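About the Warerstead Manipulation Group

The Warerstead Manipulation Group studies how much a robot arm can learn from demonstrations recorded without a robot. We work from two rooms on the upper floor of the Stoldale building and have a smaller test site at Trondholm, where the arms are kept.

Our main line of work is nested and stacked containers. Bowls, basins and similar vessels are easy to detect and hard to pick up well. The rim is thin, the usable grasp depends on what stands next to it, and polished steel reflects its surroundings into the wrist camera. Amr Naciri began the project with one question: does a policy trained on a single tidy laboratory bench hold up in an ordinary room? Ours did not. Success on rim grasps fell by more than half once the bench was replaced.
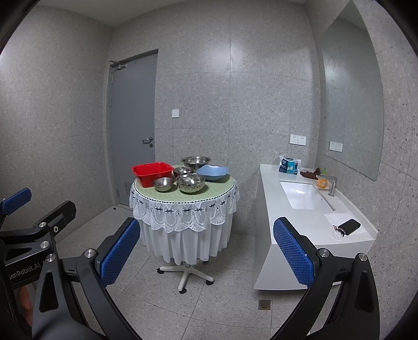

The current method, which we call Sqalli, changes how demonstrations are chosen. A full collection comes to 3000 demonstrations. Each is scored by how far its approach angle differs from those already kept, and only the 1000 highest-scoring ones go into training. Latifa Lahlou wrote the scoring code; Ataberk Türkmen maintains the training pipeline and the fisheye calibration.

In the last evaluation the arm at Trondholm made 440 attempts on vessels it had not been trained on, and 418 ended with the vessel lifted and set down upright. The failures were mostly shallow bowls pushed along the table before the fingers closed. A model trained on the full 3000 did slightly worse – we do not yet have a satisfactory explanation, and the comparison is being repeated with a second random seed.

Hipólito Cáceres runs the evaluations and does not take part in training, so the test layouts stay unknown to the people tuning the model. Abdelkrim Cherkaoui heads the group and handles requests for data.

We take two student placements a year, starting in July. Applicants should be comfortable with Python and basic camera geometry. Visits to Stoldale are by appointment; Trondholm is closed to visitors while the arms are running.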